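Picked up the Bramach plate and board set in September and I'm kind of in love with it! The colors are so cheerful (yellow-orange, mint, pink), and the board is a see-through green.
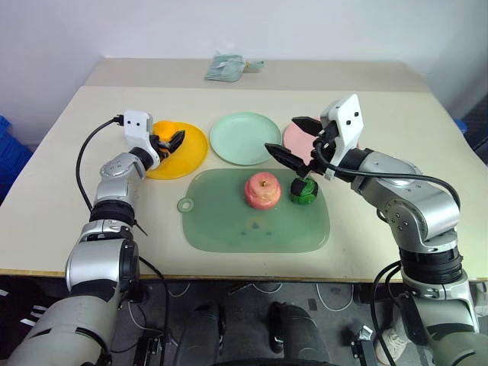

The plates with the green cutting board

I really like the little hanging tab on the board, so mine lives on a hook by the stove. My one gripe is that the plates slide a bit when stacked. Still, I've already ordered 2 more sets for my sister!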